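Block pushing update

We passed 400 examples on the Worku arm in December, and I am thrilled (and my wrist is sore). Each one is short: somebody types an instruction, like "slide the blue cube over to the red star," and whoever has the joystick does it with the rod. No grasping, just pushing! 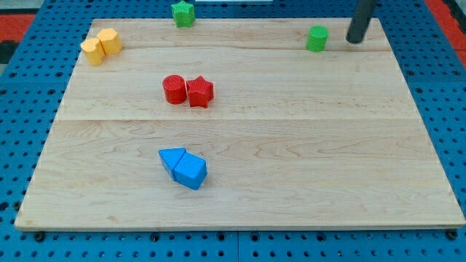
Hawi Nigatu wants messier wording from all of you, so please stop typing "move block to block." Say it the way you'd say it to a kid. I tossed 28 examples where the pusher wandered off and did something else, and I'd like to hit 515 before we retrain. Sign up on the Plondari sheet if you have a free hour.

2 comments

sirier_fan
Can we say "nudge"? I always say nudge.

Dot M.
Put me down for mornings. I'm slow on the joystick but I'll get there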